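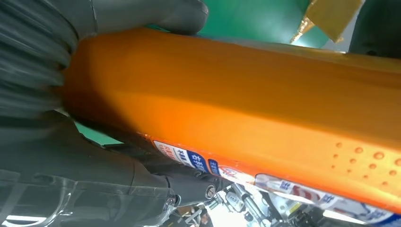
Redoing the left wrist on the bottle cell

I have put off writing this up because most of it is cable routing. A reader asked for it after the last Runthorpe post, and I have to do the same job on the right side in November, so these are my notes.

The cell is a pair of arms with multi-fingered hands, a work table with a green mat, and a supply of orange bottles with clear necks. The task is pick, turn, and set down in a row. It had been running acceptably. Then the left hand began to release bottles a few degrees off from where they had been programmed to go, and the error grew over a week of runs. The right hand, with the same code and the same firmware, did not drift.

I checked the easy things first. The table had not moved. The arm repeated to its reference pin within what I can measure with a dial gauge. The head camera calibration was unchanged. That left everything past the wrist flange, meaning the hand, the wrist camera and its bracket, and the cable between them.

The bracket was the fault, or most of it. The wrist camera sits on a black arm held by two screws, and one of them had backed out far enough to turn with a fingernail. The camera could tilt slightly when the cable pulled on it. The pose estimate was being made from a camera that pointed somewhere different at the end of a wrist rotation than at the start. Once I knew that, the pattern in the logs was obvious: the error followed wrist angle and had little to do with where the bottle was on the table.

Taking it apart

Power down, support the arm, and let the fingers go slack before touching anything. I unplug the camera at the wrist end first. The connector at the controller end is easier to reach, but pulling from there drags the whole length through the clips and I lose the loop I spent an evening getting right.

Both screws came out. I cleaned the threads with alcohol and a scrap of lint-free cloth, let them dry, and put them back with medium threadlocker. The Kütt service sheet for this bracket gives no torque. I used a small driver set low and stopped when the bracket would no longer move by hand. The mark across each screw head and bracket is paint pen. If the line breaks, the screw has turned.

The cable loop

The original routing ran tight along the forearm and jumped to the bracket with almost no slack. At the far end of wrist travel the cable became a spring. I replaced that with an open loop that stands away from the arm. It looks untidy and it catches on things if you are careless about what you leave on the table, but it puts very little load on the bracket.

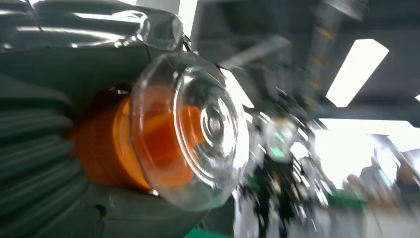
To find the right length I moved the wrist slowly by hand through its full range and watched the connector. If the strain relief bent, I fed in more cable. If the loop reached the fingers, I took some out. There is a window where neither happens. On this arm it is 19 millimeters wide, which is enough to work with but not enough to guess.

After that I ran the wrist at increasing speed with a bottle in the hand. I started at 7 percent and went up to 70, which is as fast as the task ever asks for. A loop that behaves at low speed can whip at high speed, and mine did once. One extra clip fixed it. I put it on the arm side, well back from the joint.

Finger surfaces

While the hand was open to inspection I went over the contact surfaces. These bottles are glossy and fairly slick away from the label, so the grip depends on the ribbed parts of the fingers being clean. I wipe them with water and a drop of dish soap, then plain water, then leave them to dry. Alcohol is quicker, but I do not know what it does to this material over time and I am not going to find out on a working hand.

The clear plastic over the hand gets looked at on the same schedule. I check that it has not worked its way toward a joint and that nothing has torn. If it has shifted, I refit it from the wrist end and run the fingers open and closed a few times before taping it again.

Calibration

With the bracket fixed, the old camera-to-hand calibration was worthless and I deleted it. I use the routine in Itholm, with its printed target flat on the mat. It wants a spread of wrist angles and will happily accept a poor set, so I pick the poses myself and include both ends of the rotation. The residual dropped to where it had been when the cell was new.

I then repeated the calibration with the arm warm. The numbers agreed well enough that I kept the first set. I have seen them disagree on the Wultia arm, where it took most of an afternoon to trace the difference to a loose flange.

Test runs
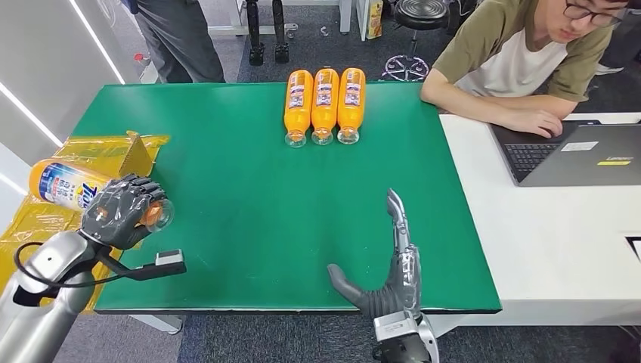
For the check I set the row on the far side of the mat with the caps facing the near side, since that is the orientation that makes the left wrist rotate the most. The bottles go close together. A placement error that would disappear in a wide layout shows up right away as a gap or a bump. The other hand stays parked on the table with its fingers open during this part, so I am only testing one arm at a time.

I logged 400 cycles in total, split over two sessions, with the bracket checked between them. The paint lines were intact. The angular error no longer follows wrist angle. What remains looks like ordinary scatter from how the fingers close, and I am leaving that alone for now.

Changes to the maintenance list:

Wrist camera bracket: check paint marks before each session.
Cable loop: run the wrist end to end by hand after any change to the hand or cover.
Finger ribs: soap and water, let dry.
Calibration: redo after any bracket screw has been touched, even if it was only tightened.

The right bracket has the same screws and no threadlocker. I have marked it with paint for the time being, and the longer cable for it is on order.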